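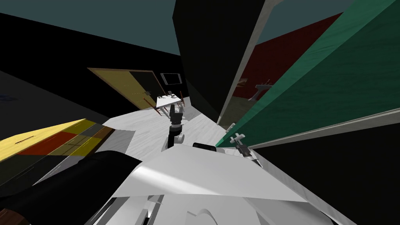
Gallery fit-out, pre-opening safety checklist

Venue: Savchuk building, upper hall
Show: Wollow, drawings and models of the river quarter
Checked by: Nazar Fedoruk, for Prasis
Month: April

1. Escape routes — PASS
Both stair doors open fully and the signs are lit. I walked it twice from the far bay and it's a lovely clear run now the crates have gone!

2. Hanging points — PASS, with a note
The big site model weighs less than the drawings said, so the 5 mm cable is plenty. Please still fit the second clip on the north side before opening.

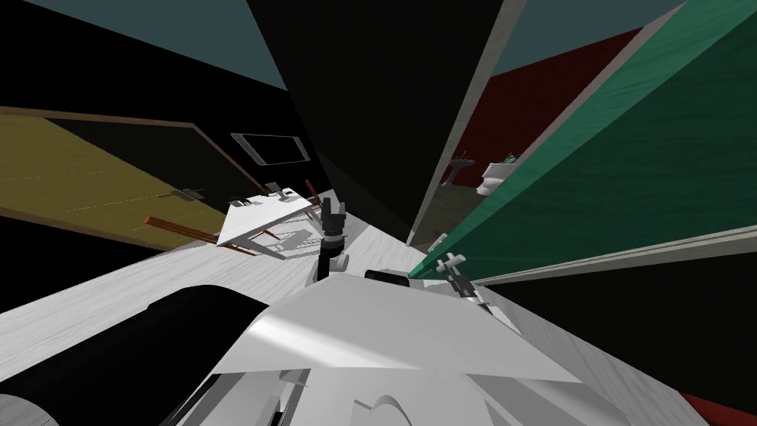 I'd also like the clip tags turned to face the wall, as the architects asked. They look much better that way and we can still read them with a mirror.

3. Plinths and edges — ACTION
Eight plinths checked, two of them rock when leaned on. Uvside have the shims and will fit them by 4 pm. The rounded corners are a great idea, by the way — much kinder on small heads.

4. Lighting and cables — PASS
Ramp covers down across the main aisle. Track lights tested at full and at half. The half setting makes the card models glow, do use it.

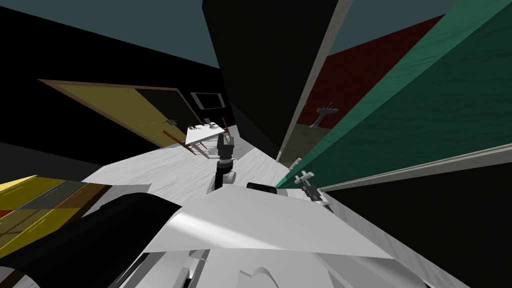 Robot arms and striped panel

5. Floor loading — PASS
Engineer's letter on file. Keep the stacked catalogues (2,000 copies) in the ground floor store and bring them up a box at a time.

6. Visitor numbers — OPEN
Waiting for the figure from Savchuk. Door staff need it in writing.

Re-check items 2, 3 and 6 before the doors open. Really pleased with how this one is coming together.

N. Fedoruk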